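Favex Mekuvex two-arm kit: table clearing add-on, worth the money?
Last updated 1/27/26
Search this thread Advanced search Go

tolpuddle
Has anyone here bought the Mekuvex two-arm kit from Favex with the table clearing add-on? The price I've been quoted is £3,239 for the add-on alone, on top of the arms. It covers the grippers, the Flanell software and a day of remote setup. We have a shared room where people eat lunch and leave their wrappers behind, and I'd like to know how it copes with real litter. The sales video only has drinks cans in it.

greyhen
We've had ours since November. It does what the listing says on paper, tissues and cups. Flat wrappers are where it loses time. If a wrapper is lying tight to the table the fingers push it along before they get hold of it, and sometimes they push it off the edge. It then looks for it on the table and moves on to the next item. It won't go to the floor for anything.

Setup took us two days and we had paid for one. Favex did not charge for the second.

tolpuddle
Thanks. Does it need a particular bin?

greyhen
No, but it has to be told where the bin is. A small one close to the table is easier than a tall one, as the arm doesn't have to lift so far. Put a proper liner in and fold it well down over the rim. Ours caught the bag with a finger more than once in the first week and pulled it up with the rubbish.

R_Ormsby
I'd say don't buy it. I had it on trial and sent it back inside the 30 days. My complaint is the price against what it does. You can clear a table by hand in a minute and the kit takes a good deal longer than that. The refund was paid in full but I had to cover the carriage, and two arms in a crate is not a cheap parcel. Read that part of the terms before ordering.

Marcus Lindqvist
I don't agree that speed is the test. We run ours when the room is empty of diners, so it makes no difference to us if it takes ten minutes or forty. What matters is whether I have to go in afterwards and finish off. Most days I pick up a piece or two.

The thing I would mark it down for is the warranty. The arms get 12 months and the grippers get less, and the grippers are the part that wears. The finger pads on my first pair went shiny and started dropping crisp packets.

R_Ormsby
If you have to go in afterwards every time then you may as well do the lot. I'm not trying to be awkward, I just don't see where the saving is.

Marcus Lindqvist
For one table, I don't see it either. For a long row of them I do. We'll have to leave it there.

pennywort
Has anybody tried the Halvorsen grippers in place of the ones in the add-on? They're sold as a straight swap and the pads are softer.

greyhen
I have. They hold thin plastic better and tissue slightly worse. They bolt straight on but Flanell doesn't know their opening width, so you have to type it in yourself under tool settings and redo the grasp check. Allow an hour. Favex told me by email that fitting them doesn't affect cover on the arms, but get that in writing for your own order.

tolpuddle
Useful, thank you. Two more questions. Does it use both arms on one item, and what does it do about cups with something left in them?

greyhen
Mostly one arm per item, whichever is closer. The other one waits. Cups with drink in them are a problem. It can't tell, it takes hold of the side and squeezes, and you get tea on the table. We put a sign up asking people to empty theirs.

pennywort
Can you turn the squeeze down?

greyhen
Yes, there are 8 grip levels in Flanell. On level 2 it doesn't crush a paper cup. It also drops more wrappers on level 2, so I run it at 4 and live with the sign.

R_Ormsby
The sign is a fair summary of my view.

tolpuddle
I've asked Favex for the trial. I'll use our own rubbish and keep the carriage cost in mind. If anyone has it working on mixed litter I'd like to see the sort of table you give it. 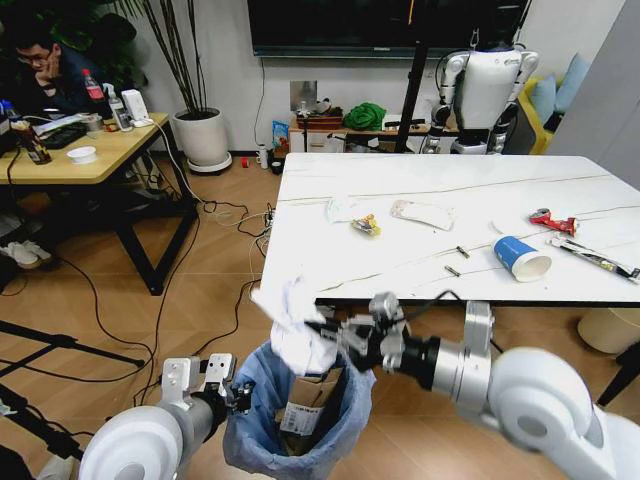 Posted by Marcus Lindqvist | Member | Reply | Report

Mixed litter, as asked. Crumpled paper is the easy part and I wouldn't judge the kit on it. The right arm has the paper over the bin, with the left kept open beside it. Of what's still on the table, I'd watch the long thin wrapper and the flat pale one when you do your trial, then the cup on its side. Try the same items with the grip at 3 and again at 5 before you make up your mind, and ask Favex what a spare set of pads costs.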